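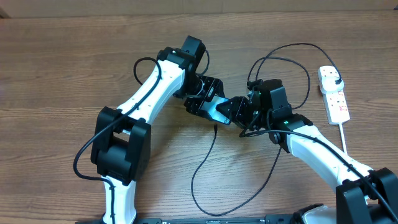
Karim Fahmy

Huile-cire Rutel pour plateaux et plans de travail

Finition satinée pour bois intérieurs, bruts ou déjà huilés. Elle fonce légèrement la teinte et laisse le veinage lisible. Appliquer 2 couches fines au chiffon, dans le sens du fil, avec 6 heures entre les deux. Essuyer l'excédent sans attendre.
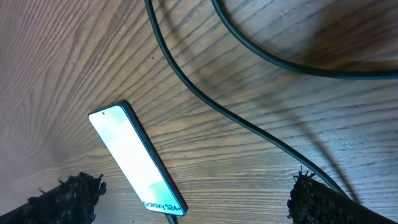
Veinage d'un plateau en bois, léger satiné.

Bidon de 2 litres : 34 €
Rendement : 11 m² par litre
Ne convient pas aux bois vernis.
Retrait possible au dépôt Dedard.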